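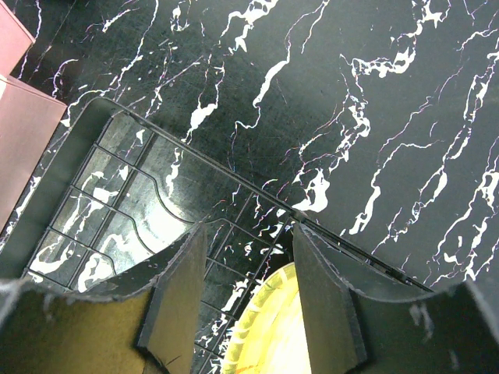 Give the dish rack a second job

My sister-in-law laughed when she saw where I sort my jewelry, but hear me out! The kitchen counter has the best light in the house, and a dish rack (dry, please, and no forks in it) is great for holding necklaces apart while you work. Hang one chain per wire and they can't get cozy with each other. I got this from Ese Dauda, who used to run a bead stall and once untangled 40 chains in an afternoon with a pin and a drop of baby oil.

Hang the chain in the lid

I used to drop necklaces into the trays with everything else, and every May, when wedding season starts, I'd be picking at knots in my good dress. Now they go up in the lid first — before a single ring goes in. Close the clasp before you hang it, too. An open clasp grabs anything.

Silver chain up in the lid, ring rolls and trays below.

Earrings go in last

Tiny ones are the worst, so I leave them till the end, when there's nothing left to knock over. Studs get pushed straight into the little holes, both of a pair side by side. If you've lost a back, snip a bit of pencil eraser and use that until you can buy more (a bag of 100 costs next to nothing and will last you nearly forever). Dangly ones I hold by the top, never by the drop, and a dish towel spread nearby is handy for stopping runaways.

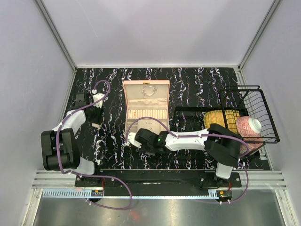
The box open on the counter, dish rack next to it.

Wipe the lining with a dry makeup brush while the trays are bare. Dust loves pale fabric! 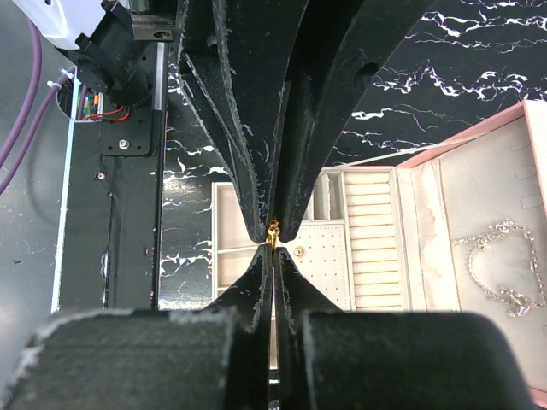 One little gold earring, and a stud already in its hole.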